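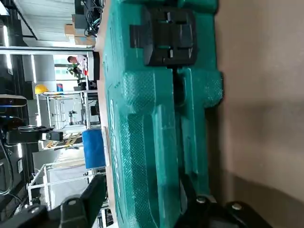
Step 1: Budget for the table before the arms

A two-arm cell gets quoted as two arms. Then you meet the cables. Our Brollari quote listed 40 line items and left out every one we ended up running to the hardware store for. Put in a line for stands, clips and power strips, then double it. 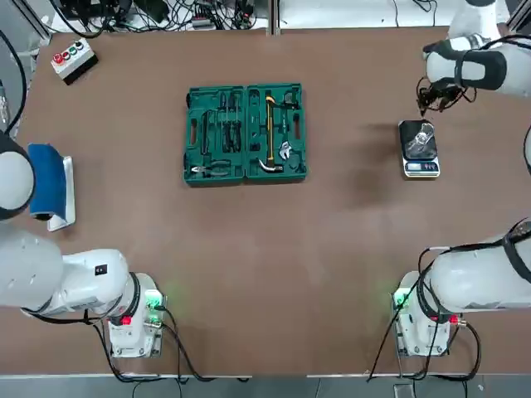
Two arms, one open toolbox, one scale. Cables not itemized.

Step 2: Buy the props early

Pick the object you plan to handle and buy 2. It's the cheapest thing on the sheet, so it gets ordered last and holds up everything else.

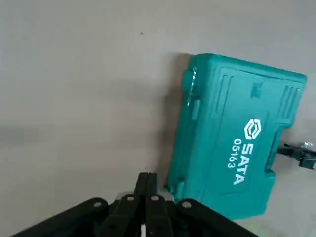
SATA case, model 05163, next to the closed gripper fingers.

Step 3: Price the grippers separately

Ask what the handle needs before you ask what the arm can lift. Spare fingers have a 9-week lead time at Cendale. We put $3,257 aside for grippers and spares, and felt rich until November.

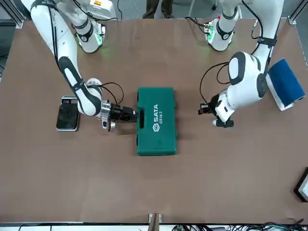
Mariann Dudás wrote in to say that she'd add shipping to Step 3, as hers came to more than the fingers did.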